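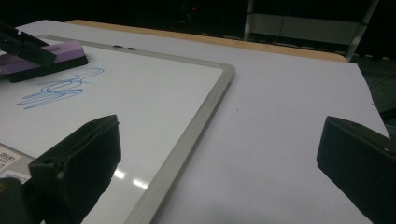
**오니시 겐지**
코르코든(Corkorden) 대표, 보드 정비 담당

# 회사 소개

코르코든은 화이트보드를 고치고, 닦고, 다시 걸어 드리는 회사입니다. 에드빌(Edville)에 작업실이 있고, 학교와 학원, 작은 사무실이 주요 고객입니다. 새 보드도 판매하지만 매출의 대부분은 쓰던 보드를 손보는 일에서 나옵니다.

처음에는 사무용 가구를 취급했습니다. 책상과 의자를 납품하러 가면 벽에 걸린 보드를 어떻게 할 수 없느냐는 질문을 자주 받았습니다. 지워도 글씨가 희미하게 남는다, 틀이 헐거워졌다, 받침대가 떨어졌다는 이야기였습니다. 버리고 새로 사라고 권하기에는 판이 멀쩡한 경우가 많았습니다. 몇 장을 가져와 손보았더니 같은 학교에서 나머지 교실 것도 맡겼고, 그다음 해 4월에 가구 일을 접었습니다.

지금은 직원 다섯 명이 일합니다. 두 명은 작업실에서 정비를 맡고, 두 명은 방문 점검과 설치를 다니며, 한 명이 접수와 배송 일정을 관리합니다. 바쁜 방학철에는 접수 담당자도 장갑을 끼고 판을 닦습니다. 지난 한 해 작업실을 거쳐 간 보드는 모두 1126장입니다.

## 보드를 다루는 방식

작업실에서는 보드를 세우지 않고 눕혀 놓고 봅니다. 작업대에 흰 종이를 깔고 그 위에 판을 올립니다. 종이는 보드 한 장을 마칠 때마다 갈아 줍니다. 틀에서 떨어진 가루나 나사 조각이 종이 위에서는 잘 보이고, 다음 보드의 뒷면을 긁을 일도 줄어듭니다.

점검은 쓰고 지우는 것부터 시작합니다. 파란 마커로 고리 모양과 지그재그를 겹쳐 가며 아무렇게나 긋습니다. 글씨를 또박또박 쓰는 것보다 이렇게 낙서하듯 긋는 편이 낫습니다. 빠르게 지나간 가는 선과 여러 번 겹친 굵은 부분이 한자리에 모여서, 지우개를 댔을 때 어느 쪽이 남는지 비교할 수 있습니다. 지우개는 손에 쥐기 편한 일반 사각형 제품을 씁니다. 교실에서 쓰는 것과 조건이 다르면 점검 결과도 교실에서 맞지 않습니다.

잔상이 남으면 원인을 나누어 봅니다.

- **표면에 쌓인 잉크와 세제 찌꺼기.** 가장 흔합니다. 전용 세정액으로 닦고 마른 천으로 한 번 더 훔치면 대개 돌아옵니다.
- **유성 마커 자국.** 알코올로 풀어서 닦아 냅니다. 오래된 것은 며칠에 걸쳐 나누어 작업합니다.
- **코팅 마모.** 닦아서는 해결되지 않습니다. 면적이 작으면 그대로 쓰시도록 안내하고, 넓으면 판 교체 견적을 드립니다.

표면 다음은 틀입니다. 금속 틀의 네 모서리 마감재를 손으로 눌러 보고, 흔들리면 분리해서 다시 끼웁니다. 세로로 홈이 파인 틀은 홈 안에 먼지가 굳어 있는 경우가 많아 가는 솔로 긁어 냅니다. 틀에 달린 고정 부품은 벽에 걸었을 때 무게와 관계가 있으므로 금이 가 있으면 예외 없이 새것으로 바꿉니다.

마지막으로 조명 아래에서 표면을 비스듬히 봅니다. 정면에서는 깨끗해 보이던 판도 낮은 각도에서 보면 닦은 자국이나 눌린 곳이 드러납니다. 천장 등이 길게 비치는 줄이 중간에서 휘거나 끊겨 보이면 그 자리를 다시 확인합니다.

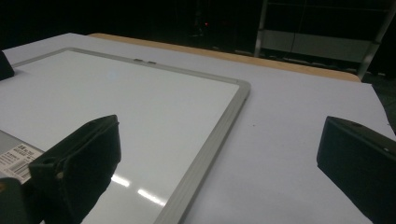
바리 니븐은 보드를 맡기기 전에는 새로 사는 쪽이 빠를 거라고 생각했는데, 돌려받은 것을 걸고 나서는 학생들이 맨 뒷자리에서도 글씨가 읽힌다고 하더라는 말을 전해 왔습니다. 다만 수거에서 반납까지 걸린 기간이 길었고, 그동안 임시로 쓸 보드가 있으면 좋겠다고 했습니다. 저희도 같은 의견을 여러 번 들었습니다. 그래서 올해부터 교실용 크기에 한해 대여 보드를 함께 보내 드립니다. 정비 기간 동안의 대여료는 받지 않습니다.

## 맡기는 방법

전화나 이메일로 보드의 가로세로 길이, 대략의 구입 시기, 불편한 점을 알려 주십시오. 구입 시기를 모르셔도 괜찮습니다. 뒷면이나 틀에 제품 라벨이 남아 있으면 떼지 말고 그대로 두시기 바랍니다. 부품을 찾을 때 도움이 됩니다.

수거한 보드는 접수 순서대로 작업합니다. 세정만 하는 경우 영업일 기준 4일, 틀 수리가 들어가면 7일이 걸립니다. 판을 교체해야 할 때는 자재가 들어오는 날짜를 확인한 뒤 따로 말씀드립니다. 견적보다 비용이 늘어날 것 같으면 작업을 멈추고 먼저 연락드립니다.

직접 가져오셔도 됩니다. 작업실 앞에 차를 잠시 댈 수 있고, 큰 판은 저희가 내려 드립니다. 모서리에 종이나 천을 대어 오시면 좋습니다. 보드 두 장을 마주 보게 겹쳐 실을 때는 사이에 꼭 무언가를 끼워 주십시오. 운반 중에 생긴 긁힘은 저희가 되돌리지 못하는 경우가 많습니다.

## 평소 관리에 대해

납품할 때마다 드리는 안내를 여기에도 적어 둡니다.

1. 지우개는 자주 털고, 지우개 면이 딱딱해지면 바꿉니다.
2. 물걸레를 쓴 뒤에는 반드시 마른 천으로 닦습니다.
3. 주방용 세제와 거친 수세미는 쓰지 않습니다.
4. 며칠 동안 남겨 둘 내용은 판 한쪽에만 몰아서 쓰지 말고 위치를 가끔 옮깁니다.
5. 테이프를 붙였다면 그 주 안에 떼어 냅니다.

유성 마커로 잘못 쓴 글씨는 그 위에 보드 마커를 덧칠하고 바로 지우면 함께 지워지는 일이 있습니다. 안 되면 더 문지르지 말고 연락 주십시오.

## 저희가 하지 않는 일

전자칠판은 받지 않습니다. 유리 보드는 세정만 가능하고 깨지거나 금이 간 것은 맡지 않습니다. 벽 자체에 바른 화이트보드용 도료도 저희 분야가 아니어서 도장 업체에 문의하시는 편이 낫습니다. 녹색 칠판은 틀 수리만 해 드립니다.

## 함께 일하는 곳

틀과 모서리 부품은 위르넨(Wirnen)에서, 포장재와 운송은 들라미니(Dlamini)에서 공급받습니다. 더 이상 쓸 수 없는 보드는 틀과 판을 분리해 금속은 재활용 업체로 보내고, 상태가 괜찮은 판은 잘라서 손에 드는 작은 보드로 만듭니다. 작은 보드는 에드빌 지역의 학교에 원가로 드리고 있습니다. 필요한 학급은 수량과 학년을 적어 신청해 주시면 됩니다.

방문 점검은 타보 지역명 대신 우편번호로 접수합니다. 현재 방문 가능한 범위는 에드빌 시내와 그 주변이며, 그 밖의 지역은 택배로 받을 수 있는 크기만 맡습니다.

접수 문의: 타비소 몰레페
방문 점검 및 설치: 비안 마쿠벨라

*2020년 7월 7일 고침. 정비 기간과 대여 보드 안내를 새로 넣었습니다.*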